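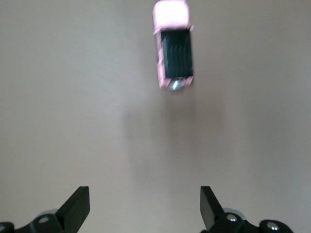

How to Clean Old Toy Cars Without Ruining the Paint

Small toy vehicles pick up a surprising amount of dirt. Dust gets into the grooves, hair winds around the axles, and anything that has been in a sandbox will have grit in it for years. Most of this comes off with warm water and patience. The method below is for painted metal and plastic cars that you want to keep looking the way they are. It is not a restoration guide.

What you need

A bowl of lukewarm water
Mild dish soap, one or two drops
A soft toothbrush
Cotton swabs
Wooden toothpicks
Fine tweezers
Two lint-free cloths
A towel to work on

Step 1. Check the car first

Turn it over and look at how it is put together. Paper stickers, cardboard inserts, batteries and sound parts all mean no soaking. Clean those cars with a damp swab only and keep the water away from the seams. If the paint is already flaking, stop at dusting.

Put a drop of water somewhere out of sight, wait a minute and dab it with a white cloth. If color comes off, use a dry brush for the rest of the job.

Step 2. Dust it dry

Brush off loose dirt before anything gets wet. Grit turns to a scratchy paste once there is water on it. Ribbed panels and grilles hold the most dust – brush along the ribs, never across them. For packed dirt, run a toothpick down each groove with very little pressure.

Step 3. Clear the axles

Pull out hair and carpet fiber with the tweezers. Roll the wheels a few turns and check again. If a wheel is still stiff, leave it until after the wash.

Step 4. Wash

Dip the toothbrush in the soapy water, shake it off, and work in small circles from the roof down. Pale colors show every streak, so rinse the brush often. Pink and white plastic can yellow with age and soap will not change that. Don't try bleach.

Do the shiny metal parts last, with a damp swab. Metal polish is fine on bare metal but it will cut through thin plating quickly. My sister-in-law Inese Luik took the silver off a bumper that way in two passes.

Step 5. Rinse and dry

Wipe with a cloth dampened in clean water until there is no more soap. Blot with the dry cloth, then stand the car on its wheels on the towel for 12 hours. Tip it once or twice in the first hour so trapped water can run out. Keep it off the radiator and out of direct sun.

Step 6. Oil, if needed

One drop of light machine oil on a toothpick is enough for a metal axle. Wipe off the extra. Skip this step if the car is going back to a small child.

Storage

Cars kept loose in a bin chip each other. I wrap the good ones in acid-free tissue and lay them in one layer in a shallow drawer. Helju has hers in egg cartons, and those work well for the smaller sizes – just don't close the lid on anything tall. Check the wheels when you take them out again in October or so, and brush off any new dust before it settles into the grooves.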